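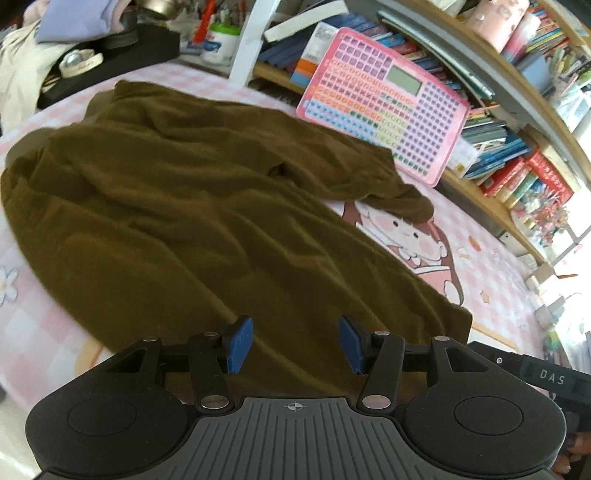
Folding on the bed or somewhere else?

Keltell Home Forum > Laundry and Closets

pustov22
My kid's room has a bed, a curved wooden bookshelf and no clear surface. Clothes get dumped on the bed and I fold them there. Olive-brown stuff is the worst, soft fabric that won't hold a crease on a mattress. By the time I smooth one side the other has slid into the sheet. Do you all fold on the bed or take it to a table?

lukberg_40
Bed. Pull the sheet tight first and it works fine. Lay the piece flat, arms or legs straight, fold it in half the long way, then in thirds.

drawerdora
Disagree. A mattress gives too much. I carry everything to the kitchen table and it takes me half the time. The bed is for sorting.

pustov22
Kitchen table is downstairs and usually has dinner on it. The sheet is the pink checked one with the cartoon girl in the frog hat, the one that says "Every day is a lucky day". It's pretty busy, so I lose socks on it too.

lukberg_40
Then use a board. I have an Olteanu folding board, 39 dollars, and it lives behind the door.

drawerdora
39 dollars for a flat thing. A big picture book does the same job and you have a shelf full of them.
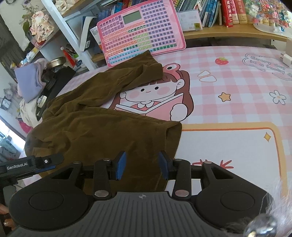 hemline39
Can I leave soft clothes folded in a pile on the bed until evening?
You can, but keep the pile low. Mine starts to lean after 2 heavy pieces, and then somebody sits down and it's all over the floor.

pustov22
Tried the book. Better than the bare mattress. The thick edge still rolls when I turn it over.

lukberg_40
Press the rolled part flat with your palm before the last fold. Don't pull on it, it stretches.

drawerdora
Or hang that one. Not everything has to be folded.

pustov22
No hangers left - they're all in the hall closet with the coats. I'll move a few over.

hemline39
Check the closet rod first. Ours came down in July.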